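Tischplatte Midow, weiß, 120 cm

Ich bin ehrlich gesagt ein bisschen verliebt in diese Platte! Angefangen habe ich vor Jahren mit lackierten Regalbrettern auf Böcken (bitte nicht nachmachen), und irgendwann wollte ich für meinen kleinen Shop etwas, das man beim Basteln, Löten und Kleben einfach benutzen kann, ohne jedes Mal eine Decke drunterzulegen.

Die Midow gibt es bei mir in 120 cm Länge, gebohrt für die Gestelle von Brolero. Wer noch ein altes Boiko-Gestell im Keller hat, schreibt mir kurz, dann lege ich die passenden Schrauben mit ins Paket.

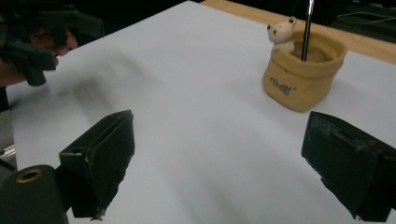

Weiße Arbeitsfläche, dahinter helle Holzkante

Zum Putzen nehme ich lauwarmes Wasser und einen Spritzer Spüli, mehr nicht. Scheuermilch bitte weglassen, die macht matte Flecken, und die ärgern mich dann jeden Morgen beim Kaffee. Kleberreste am besten erst trocknen lassen und mit einem Plastikschaber abheben.

Auf die Platte gebe ich 5 Jahre Garantie. Lieferzeit zurzeit 9 Werktage, im Juli mache ich Betriebsferien.

Artikelnummer 2720, Fragen gern per Mail!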